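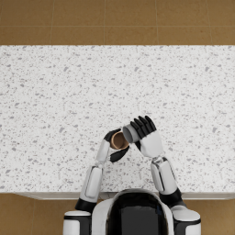 *Beide Hände, zwei Becher: fast Öffnung an Öffnung über der gesprenkelten Platte.*

## Plemo in der Simulationsküche

Bei Pemby richten wir gerade unseren Zweiarmer ein - Haoran Tang stimmt die Arme ab, Yichen Shao die Hände. Seit August sind mehr als 103 Läufe zusammengekommen, und es macht immer noch riesigen Spaß! Der Parametersatz 2201 gilt jetzt für beide Handgelenke. 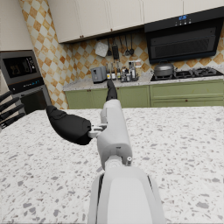
*Rechter Arm über der Insel, die schwarze Hand mit gekrümmten Fingern.*

Als Nächstes ist der Daumen dran: 16 Griffposen fehlen noch - wir freuen uns drauf!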